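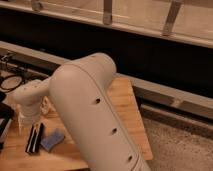

Vindier adds portable suction unit to home respiratory line

Vindier has begun shipping the Joo, a battery-powered suction unit for clearing secretions from the upper airway at home, in ambulances and on hospital wards. The unit is made at the company's plant in Wetovport and replaces a mains-only model that was withdrawn from the catalog in August.

The Joo uses an oil-free diaphragm pump. Vacuum is set with a rotary regulator on the front panel and read on a gauge beside it. The collection jar holds 700 ml and is supplied in two versions: a reusable jar that can be autoclaved with its lid and float valve, and a rigid outer canister that takes disposable liners. Both fit the same bracket, and a ward can change from one to the other without tools.

A hydrophobic filter sits between the jar and the pump. When liquid reaches it, the filter closes and suction stops -- the same happens if the float valve in the lid has been assembled upside down, a fault the old model did not guard against. The new lid is keyed and will not seat unless the valve is the right way up. Filters are single-patient items and are sold in packs of nine.

Running time on battery depends on the vacuum setting. The battery can be replaced by the user, and the unit runs from its charger while the battery is out. A cable for a vehicle outlet is sold separately. The charge indicator is now on the top face, where it can be read with the unit in its carrying case.

"Most of the returns on the previous model came down to the tubing connector," said Afonso Magalhães, product manager at Vindier. "It was a push fit and it worked loose in the bag. The connector on the Joo has a quarter-turn lock. The tubing itself is unchanged, so existing stock can be used up."

Distribution to home-care suppliers is being handled by Gadunico, which also carries spare jars, lids, filters and batteries. Sun-ja Oh, who runs technical service at Gadunico, said the company will go on repairing the mains-only model as long as pump parts are available. Jars from that model do not fit the new bracket.

The Joo carries a warranty of two years on the pump and electronics. Batteries, filters and tubing are treated as consumables and are excluded. The instructions for use call for a vacuum check before each shift in professional settings and once a week at home, made with the tubing pinched shut and the regulator at maximum.

A wall-rail mount and a trolley version are in preparation. Vindier has not given a release date for either. Orders for the standard unit and the carrying case are open through Gadunico.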